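I have a confession: I read the whole Baltasar Figueroa breakup statement standing up in my kitchen, with my coat still on. Twice! He and Jaanus Liepiņa were together through three seasons of Cisternas, and I was rooting for them from the pilot (long before they were an item, if you want to know how sad I am).

The statement was 80 words long. I've gotten longer texts from my dentist. "We remain the best of friends and ask for kindness," it said, and then they both turned off comments, so I had to take my feelings to the group chat.

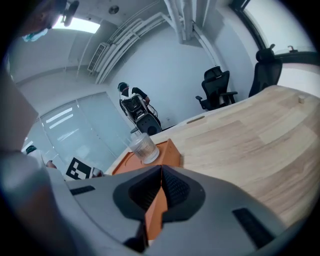
So who gets the dog?

Gromow, the world's fluffiest sheepdog, has 3,000 more followers than Jaanus does, and I am dying to know where he's sleeping. A friend of the couple, Gervasio Saavedra, told me over the phone that they're sharing him. "Two weeks here, two weeks there," he said. "He has his own suitcase." His own suitcase! I don't even have a good one.

Gervasio also swears there's no third person in this story. People keep bringing up Maximiliano Mansilla, who sat next to Baltasar at the Flodov premiere in January and laughed at everything he said.
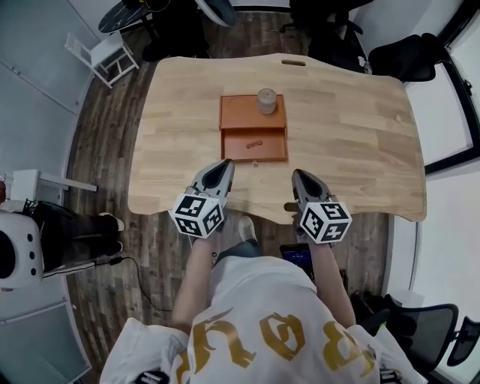

But Max laughs at everything anybody says. I interviewed him once and he giggled when I asked how to spell his last name. The two of them have been pals since drama school, and Jaanus was sitting one row back that night, eating popcorn and looking perfectly happy.

As for season four, filming starts in the spring and they're both still signed on, playing newlyweds. I'll be watching every episode, probably with my coat on.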